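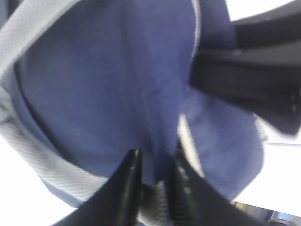
Textiles in Everyday Use
Handout 2: Woven Cloth for Bags and Luggage

Module leader: Savita Solanki
Seminar tutor: Seema Lodhi
Issued 11/8/20

Purpose of this handout

This handout supports the second lecture of the module and should be read before the seminar. It covers the basic structure of woven cloth, the way cloth behaves when it is cut and sewn into a bag, and the terms students are expected to use in written work. Knitted and bonded fabrics are dealt with in Handout 3.

1. Warp and weft

All woven cloth is made from two sets of yarn. The warp runs the length of the loom and is held under tension during weaving. The weft is passed across it, over and under, from one side to the other. The closed edge formed where the weft turns back is called the selvedge.

Warp yarns are usually the stronger of the two, as they must withstand the strain of the loom. For this reason a bag panel is normally cut with the warp running from top to bottom, in line with the load. Where a panel is cut at an angle to both sets of yarn, it is said to be cut on the bias. Bias-cut cloth stretches and is seldom suitable for a part that carries weight, although narrow bias strips are widely used to bind curved seams.

2. The main weaves

Plain weave. Each weft yarn passes over one warp yarn and under the next. The cloth is firm and even on both faces. Canvas is a heavy plain weave.

Twill weave. The crossing point moves along by one yarn in each row, which produces a diagonal line on the surface. Twill bends more easily than a plain weave of the same weight and tends to hide dirt well. Denim is the best-known example.

Satin weave. Long floats of yarn lie on the surface and give a smooth face. The floats catch and pull, and satin is generally kept for linings.

Students should be able to tell these weaves apart with a hand lens. Samples are held in the Hulby Room and may be borrowed overnight.

3. Weight and cover

The weight of a cloth is given in grams per square metre. The lightest sample in the Hulby Room is a lining cloth of 58 grams per square metre; the Maurya canvas used in the seminar is 233. Weight alone does not show how well a cloth will wear. Cover, meaning the share of the surface filled by yarn, must be considered as well. A heavy cloth with an open weave may let in grit and water more readily than a lighter cloth that is closely woven.

4. How a soft bag holds its shape

A bag without a frame depends on its seams, its base and its contents. When it is empty the panels fold along the lines of least stiffness, and repeated folding in the same place weakens the yarns there. Makers reduce this wear by adding a second layer at the base, by binding the raw edges inside, and by spreading the pull of each strap over a wider area of cloth.

The opening needs separate thought. A wide mouth is easy to pack but sags unless the upper edge is turned over and stitched down. 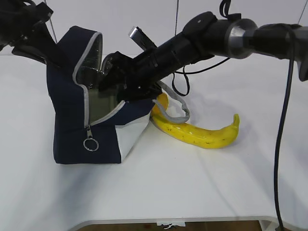 5. Straps and webbing

Webbing is a narrow cloth woven to its final width, with a selvedge on each side. It is joined to the bag with a stitched box and cross, which should lie fully within the reinforced area. A single row of stitching across the end is not acceptable in assessed work.

6. Preparation for the seminar

Read Chapter 28 of the course reader, Grakmont edition. Bring one used bag of any kind and note where it shows wear. Record the weave of the main panel, the direction of the warp and the method used to fix the straps. Students who need a bag for this task should write to Seema Lodhi before the seminar. Written notes are to be handed in at the Voder Building office.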